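Tudetley Makers' Shop – Minutes of the August general meeting

Held Tuesday, 7 pm, back workroom. Quorum reached. Minutes of the previous meeting were accepted without changes.

1. Jewellery display and work table

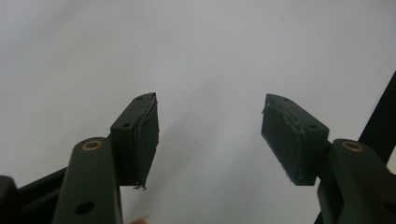
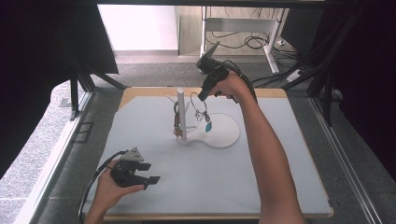

Photos: Tudetley Makers' Shop

The meeting discussed the white jewellery stand with the wire arms, now on the square table with the grey top. Members agreed it suits necklaces. The thin wire loop with the teal pendant hangs well on it, and so does the dark brown beaded chain with the copper-coloured charm. It was noted that longer chains come down close to the base. Makers bringing in long pieces are asked to say so on the stock sheet.

Moved that a second stand of the same general kind be bought for the front counter, at a cost of no more than $40. Carried.

It was asked whether earrings could share the stand. The feeling was that they get lost among the chains – they will stay on the Stusel cards for now.

2. Cables under the white desk frame

The black cables on the carpet below the white metal desk frame were raised again. They are to be bundled and lifted off the floor before the next open evening. The power strip is to be fixed to the wall if the lease allows it. Action: building group, to report back.

3. Stock and labels

The shop has 300 swing tags left. The Dekker tags cost more than the old ones but the string holds. Moved that another box be ordered. Carried, one against.

Makers are reminded that metal content must be written on the tag. "Silver colour" is not the same as silver and customers do ask.

4. Money

The balance stands at nearly $1,400 after rent. The Troller invoice for the window blind has been queried, as it lists delivery twice. Payment is held until they reply.

5. Winter market

The shop has been offered a double stall at the town hall. Set-up is from 8 am. The jewellery table needs to be near the door for the light. Stall fee to be shared among those selling. Deferred to next meeting, as several makers were away.

6. Other business

The tap in the workroom drips. The kettle has been replaced.

The meeting closed after 15 minutes of general discussion on parking, with no motion.

Comments (3)

beadsandbobs: Could we have the second stand in black? White shows every fingerprint.

Marlow St maker: Item 5 – I can do set-up but not pack-down.

potter_in_exile: Please can the next minutes say what the stall fee is.

Related items
Stock sheet and tag rules
Minutes of the July general meeting
Winter market: notes for stallholders
Open evening dates

Contact the shop | © Tudetley Makers' Shop | Back to top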